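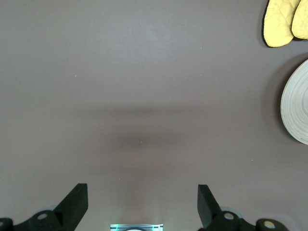
## Hot Hands: which kitchen cloths keep the heat out?

Lihua Shen, Year 2 Materials and Design, Nostbridge College

### Where the idea came from

My gran takes trays out of the oven with a folded tea towel. She has done it all her life and she will not be told otherwise. Last winter I tried the same thing with a tea towel I'd just used for drying up, and I dropped a whole shepherd's pie on the lino. I wanted to know why the same cloth could be fine one day and hopeless the next, and whether a proper oven mitt is really so much better. When Mr Mahmoud said we could pick our own topic for the spring project I had mine picked before he'd finished the sentence!

The question I settled on was: how long does it take for heat to get through different kitchen cloths, and how much does damp change the answer?

### A bit of background

Heat moves from a hot thing to a cooler thing in three ways, but when you hold a tray the one that matters most is conduction, where heat is passed along through a material that is touching it. Metals are very good at this. Air is very bad at it, as long as it's kept still.

Quilting is clever because of that. The stitching holds a layer of wadding between two layers of cloth, and the wadding is full of tiny pockets of air that can't move about. It's the same trick as a duvet or a padded coat. The weak places are the stitch lines, where the layers are pulled tight together and there is hardly any wadding left. I had never once thought about this before, and now I can't put on a coat without looking at the seams.

Water conducts heat far better than still air does. If a cloth is damp, the water takes the place of the air in the gaps, and the heat has an easy path. On top of that, some of the water can turn to steam if the tray is hot enough, and steam burns are nasty.

### What I tested

I tested 6 coverings:

- a thin cotton tea towel, single layer
- the same tea towel folded in four
- a quilted cotton mitt
- a knitted wool pot holder (made by my aunt, very thick)
- a silicone grip from the Dastow range
- an old terry towel folded once

The silicone one was bought for the project and the rest came from home or from the food room. I washed all the cloth ones on the same wash and dried them on the airer overnight so that they started out the same.

### Method

I didn't want anyone holding hot trays for science, so I used a metal block in place of a tray and a thermometer probe in place of a hand. The block was heated in a water bath and wiped dry before each run. The cloth went on top of it, the probe went on top of the cloth, and a small bag of sand on top of that pressed everything down like a gripping hand would.

1. Heat the block in the bath until it stops getting warmer.
2. Lift it out with tongs, wipe it and set it on the cork mat.
3. Lay the covering over it and put the probe and sand bag in place.
4. Start the stopwatch.
5. Stop the watch when the probe reads 48 °C, which I chose as my "let go" temperature.
6. Leave the covering to cool right down before using it again.

Every covering was tested 3 times dry and then 3 times damp. For the damp runs I soaked the cloth, put it through one short spin and used it straight away. The silicone grip doesn't soak up water, so I just rinsed it and shook it.

The readings went into a Cenusar logger borrowed from the physics cupboard. It's a lovely bit of kit once you've found the right cable, and I did not find the right cable until the second afternoon. My first set of readings was taken by eye and I've left those out.

### Results

I've put the results in order here, with the best at keeping heat out at the top. The full readings are in the appendix at the back of my folder.

| Place | Dry | Damp |
|---|---|---|
| 1 | Knitted wool | Silicone grip |
| 2 | Quilted mitt | Knitted wool |
| 3 | Silicone grip | Quilted mitt |
| 4 | Tea towel, folded in four | Terry towel, folded |
| 5 | Terry towel, folded | Tea towel, folded in four |
| 6 | Tea towel, single | Tea towel, single |

The wool won when dry, and by a long way. On one run the probe never got to the let-go temperature at all — the block had cooled down too much before the heat could get through. I marked that run as "did not reach". I was so pleased I rang my aunt.

The folded tea towel did better than I thought it would. Folding it adds layers, and it also traps a little air between each layer, so my gran has a point as long as her towel is dry. When it was damp it dropped behind the terry towel, and it was much quicker to let the heat through than it had been before.

The silicone grip hardly changed between dry and damp, and that was enough to put it top of the second column.

### The stitch line test

After the main tests I had some time left, so I tried the quilted mitt again with the probe placed right on a line of stitching and then in the middle of a padded square. The stitch line was quicker to heat up every single time. I'd guessed it would be, but seeing two different curves climb up the screen from the same mitt was the best moment of the whole project.

I'd love to know if the pattern of the quilting makes a difference. Diamonds, squares and straight channels would all give you a different amount of stitch line under your palm.

### Things that went wrong

The sand bag leaked. I taped it up, then sewed it into a sock, and the sock worked well.

The room was not the same temperature each day. One of my sessions was in the morning before the heating had properly come on, and the block lost its heat faster on the mat. I did those runs again in the afternoon, but a better test would keep the room steady or use a block that is heated all the way through the run.

A water bath can't get anywhere near as hot as an oven. My results show which covering is slower to let heat through, and I think the order would be much the same with a hot tray, but I haven't tested that. Wool and cotton can scorch and silicone doesn't behave like either of them, so I'd be careful about saying too much.

I also only had one of each covering. Another quilted mitt might have thicker or thinner wadding, and my aunt's pot holder is not something you can buy in a shop.

### Asking people at home

Alongside the testing I asked 8 people in my family and street what they use to take things out of the oven and where they keep it. Most have a mitt or a double glove, and most of those hang it on the oven door. My neighbour keeps hers in a drawer next to the bin bags, and my cousin uses whatever is on the radiator.

The question I found most useful was whether they had ever picked up something hot with a damp cloth. Nearly all of them had, and they could all tell me what they'd been cooking at the time. Fish fingers, a lasagne, a Yorkshire pudding tin full of fat (that one made me wince). People clearly remember it, and they still grab the nearest cloth.

### What I'd do next

I would like to make my own mitt. The plan is wool wadding inside a cotton cover, with the stitching kept to the edges and the back of the hand, so the palm has no thin lines across it at all. It would need something to stop the wadding bunching up in the wash — maybe a few small knots, or a layer of cloth that the wool can cling to. I've drawn two patterns so far and the thumb is wrong on both of them.

I'd also test how fast each cloth dries. A mitt that takes all day to dry is going to be damp quite often in a busy kitchen, and my terry towel was still clammy the next morning.

### Thanks

Thank you to Mr Mahmoud for the loan of the water bath, to the food room for the terry towel, and to my aunt, who has now had three requests for pot holders from my class. Gran has read this report and has moved her tea towel to a separate hook from the drying-up one.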